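4.2 Switching between approach and stirring

The Trornberg controller runs the stirring task as two policies with a switch between them. The first brings the gripper to the tool and closes on it. The second follows a short path inside the bowl. Both read the same joint states and the same camera views, so the switch adds no new input.
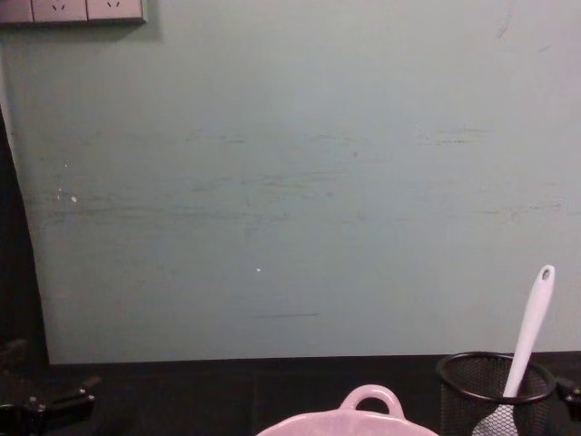

The approach policy fails most often on grasp height. Ukano, our pose estimator, fits a line to the handle and returns a grasp point along it. Thin handles are hard on a dark background, but the white handle standing in the mesh cup rises well above the rim and has the pale wall behind it, and there the fit is stable. Lower down, the mesh hides part of the tool and we discard those points.

Once the jaws close, control passes to the stirring policy. We hold the wrist angle nearly fixed and plan only the position of the tool tip.
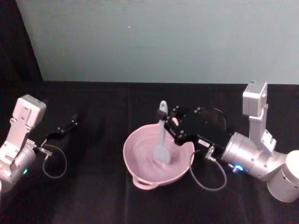

Path points are sent through Vostby, which drops any command that arrives late and repeats the last valid one. In an earlier version, late commands were queued, and the tip cut across the bowl to catch up. We logged 68 runs with the current version and used the same settings for all of them. 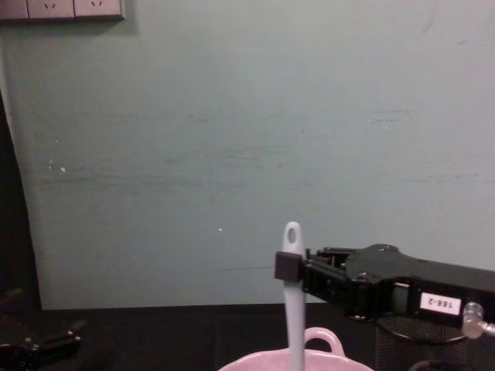
Figure 4. The right gripper holding the utensil below its hanging hole, chest-height view.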